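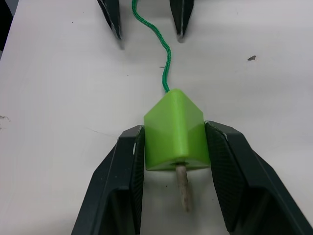 Grüner Fädelstein mit Dachspitze

Fädelspiel mit Holzstäbchen: eure Fragen, meine Antworten
Zuletzt ergänzt: 17. April 2023

Seit ich im September über unsere Fädelsteine geschrieben habe, trudeln immer wieder dieselben Fragen ein. Ich sammle sie jetzt einfach auf dieser Seite und ergänze, wenn was Neues kommt.

Ab welchem Alter geht das?
Mein Sohn hat mit knapp drei angefangen, da hat er die Steine aber hauptsächlich gestapelt und durch die Löcher geguckt (auch schön!). Richtig gefädelt hat er ein paar Monate später. Schaut bitte auf die Altersangabe eurer Packung, die Teile sind je nach Hersteller sehr unterschiedlich groß. Und bei einer Schnur bleibe ich grundsätzlich daneben sitzen.

Wozu das Stäbchen? Reicht die Schnur nicht?
Für große Kinder schon. Für kleine ist eine weiche Schnur eine Gemeinheit: vorne schieben, und in der Mitte macht sie einen Bogen. Das Stäbchen lässt sich dagegen wie ein Stift anfassen und gibt nicht nach. Erst Stäbchen rein, dann auf der anderen Seite greifen und die Schnur hinterherziehen. Dieses Umgreifen ist übrigens der Teil, an dem es am Anfang hakt, nicht das Treffen des Lochs.

Eine Hand am Stein, eine am Stäbchen – oder Stein auf den Tisch?
Geht beides, und wir wechseln ständig. Wenn der Stein liegt, kann das Kind sich ganz auf die Spitze konzentrieren, dafür rutscht er gern weg. Am leichtesten fand ich es zu zweit: Ich halte den Würfel fest, das Kind schiebt das Stäbchen hinein. Sobald das klappt, lasse ich meine Hand immer öfter weg.

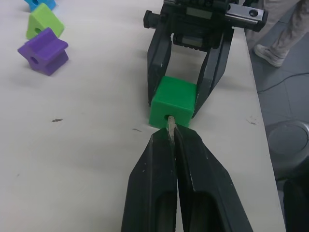 Hanna Wróbel schrieb mir zu dieser Frage, bei ihr habe das Festhalten zu zweit nur Streit gegeben, ihre Tochter wolle alles allein machen. Sie lege deshalb ein feuchtes Spültuch unter die Steine, und damit sei Ruhe. Habe ich gleich ausprobiert, klappt auch bei uns prima! Ein Stück Antirutschmatte aus der Schublade tut es genauso.

Mit welcher Form fangt ihr an?
Mit dem Würfel, immer. Den kann man hinstellen, wie man will, er bleibt stehen. Danach kommt bei uns das Dreieck, und der Stern ist für Fortgeschrittene, der kippelt mit seinen Zacken und ist für kleine Finger komisch zu halten. Dafür ist er natürlich der Liebling. Wenn der lila Stern zuerst auf die Schnur soll, dann soll er eben zuerst auf die Schnur, ich diskutiere das nicht mehr.

Wie lang sollte die Schnur sein?
Ich mag 50 cm. Das reicht für eine ordentliche Raupe, und die Kinder müssen beim Durchziehen nicht durchs halbe Zimmer laufen. Wir hatten auch mal eine viel längere, die war nach jedem Spielen ein einziger Knoten.

Mein Kind findet das Loch nicht. Was nun?
Erst mal Zeit lassen, und dann nur mit einem einzigen Stein üben, alles andere kommt vom Tisch oder wenigstens an die Seite.

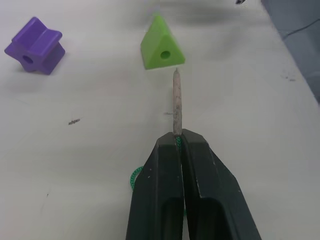 Geduld ist beim Zielen alles, und zwar meistens meine eigene. Mir hilft es, den Stein so hinzudrehen, dass das Kind das Loch von vorne sieht, und dann selbst die Hände in den Schoß zu legen. Beim grünen Dreieck sitzt es ziemlich weit unten, da muss das Stäbchen flach über den Tisch kommen, und viele Kinder zielen erst mal auf die Mitte. Einmal mit dem Finger ins Loch tippen lassen, dann wissen sie, wo sie hinmüssen.

Muss man Muster nachlegen?
Müssen tut man gar nichts. Die Vorlagen liegen bei uns seit Monaten unten in der Kiste. Gumaro Salinas fragte, ob man auch nach Farben fädeln kann, klar! Oder nach Ecken, oder abwechselnd eckig und rund, oder man macht eine Halskette für den Teddy.

Wie macht ihr die Sachen sauber?
Steine mit einem feuchten Lappen abwischen, fertig. Das Holzstäbchen lege ich nicht ins Wasser, das wische ich nur kurz ab und lasse es trocknen. Ist die Spitze mal rau, gehe ich mit feinem Schleifpapier drüber, Körnung 400.

Wie bewahrt ihr alles auf?
In einem Stoffbeutel mit Zugband. Die Schnur wickle ich vorher locker um das Stäbchen, sonst siehe oben, Stichwort Knoten. Ersatzschnur habe ich auch drin, ganz normale aus dem Bastelladen. Messt vorher nach, ob sie durch die Löcher passt, ich habe da einmal die dicke erwischt und sie hält jetzt unseren Gartenschlauch zusammen.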